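2020-12-19, Santino Figueroa
2 min read

Rurka trial kit, still on loan from Prolach, and I'm warming to it! Swapped the jaw profiles over before lunch (M4 screws, long hex key, second drawer) and reran the homing routine on both sides. Sieglinde wants the force limit left at 18 until she's read the manual properly, fine by me. The quote is for 7 sets, which seems like a lot for us, and the service plan only covers the first 400 hours – ask Renaud whether that's per arm or per pair.

Cycle time is my big gripe so far, over 200 ms of lag on every close command, and I can't tell if it's their driver or our network. Next up is the pick, one white paper cup standing on the table, blue bin on the left and beige on the right, both grippers open. I want slow approaches only, and log the close width each time (we forgot in July!). Sieglinde has the spreadsheet. 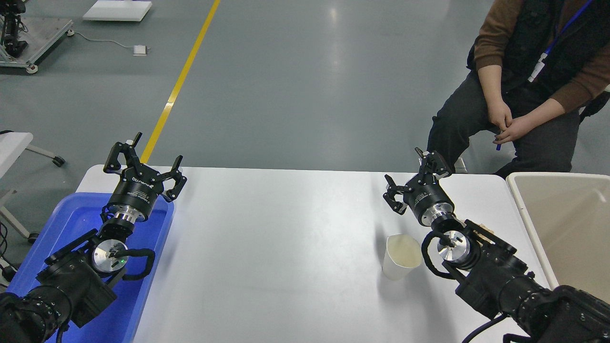
© Junel workshop notes | Contact | Back to top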